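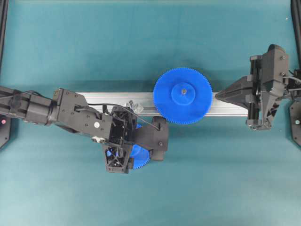
A large blue gear on its rail at the Pivo bench in Westow.

Westow's gear kit heads for the classroom

Pivo, the build-it-yourself gear kit put together in a back-street workshop in Westow, will go out to 21 primary schools this October, and the final assembly work is well under way.

The idea is wonderfully plain. Children get a length of grooved aluminium rail and a set of bright blue plastic gears in different sizes, and they work out for themselves how to get a turn at one end to come out as something useful at the other. Faster, slower, backwards, it's up to them! Each kit has seven gears, a handle, a bag of fixings and a folded sheet of challenges, the hardest of which stumped most of the adults who tried it at the open evening in spring.

Nnamdi Etim started drawing the first version two winters ago after his daughter came home from school with a worksheet on gears and no gears to go with it. He cut a set out of cereal boxes that same night. They lasted one breakfast, but by then he had the bug, and the kitchen table was given over to cogs for months.

"You can draw arrows on a page all day long," he said. "Put a big wheel and a little wheel in front of a seven-year-old and they'll have a theory before you've sat down. It might be a completely wrong theory, but they'll test it straight away, and that's the bit I love."

The cereal boxes gave way to plywood, and the plywood gave way to plastic after a damp summer left half the wheels swollen. The teeth have changed more than anything else. Early sets had big chunky ones which were easy to line up but made a dreadful clatter, and the teachers who borrowed them asked, very politely, for something quieter. The gears now have fine teeth all the way round and a raised hub in the middle, so small fingers have something to find.

The blue was chosen by a Year 4 class in a show of hands. Orange came second, and there is still a box of orange prototypes under the bench for anyone who feels strongly about it.

Money has come from two directions. A local education fund put in £4000 last year, which paid for the tooling and the first batch of rail. The town then raised another £2120 through a cake stall, a sponsored walk and a very well attended quiz at Lại, the noodle bar on the corner of the market square, where the prize was a working gear train with a spring roll on the end of it. The kitchen team at Lại have asked to keep it on the counter. 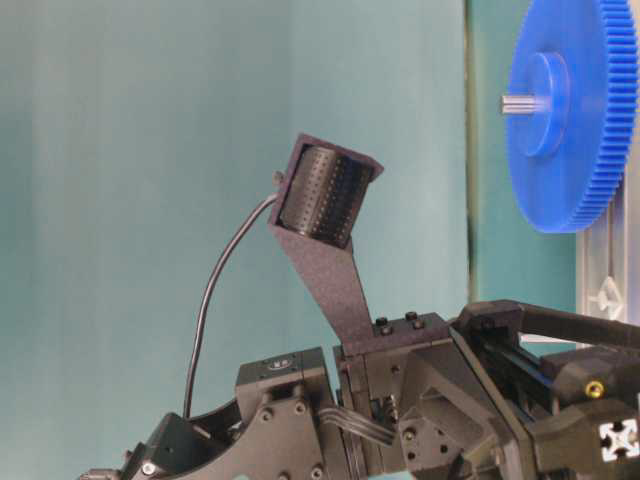 Storage was the last big puzzle. The rail is the longest part of the kit, and a school cupboard is rarely kind to long things. Jultberg, the joinery shop two doors down, has come up with a shallow tray with a sliding lid, made from offcuts, that takes the rail along one side and the gears flat beside it. The trays stack, they can be carried by one child at each end, and they smell fantastic.

Two schools have had a kit on trial since Easter. At one of them it was meant for science lessons and has been borrowed so often by the art club that there is now a sign-up sheet on the cupboard door. The art club has built a drawing machine which makes enormous looping flower shapes, and several of those are going up in the Westow library window next month alongside the cereal box originals, or what is left of them.

The trial also brought in a long list of suggestions. Some were practical, such as a spare bag of fixings in every tray and larger print on the challenge sheet. Others may have to wait, among them a gear as big as a table and one that tastes of strawberry. Etim has pinned up the whole list beside the kettle.

"The table one isn't off the cards," he said. "I've measured the doorway."

He is especially pleased with a page at the back of the challenge sheet that was left blank on purpose. Pupils at the two trial schools used it to set problems for each other, and the best have been printed in the new edition with the children's first names next to them. One asks for a machine that waves goodbye. Another wants the smallest gear to go round as slowly as it possibly can, and it is much trickier than it sounds.

Teachers will be invited to the workshop for a hands-on session before the kits go out, starting at 4.30 in the afternoon, with tea and whatever is left from the cake stall freezer. Spare gears will be kept in Westow so that lost ones can be replaced by post. Schools that missed the first round can ask to join the waiting list for spring, and families who would like to try Pivo for themselves will find a kit out on the big table at the library while the window display is up.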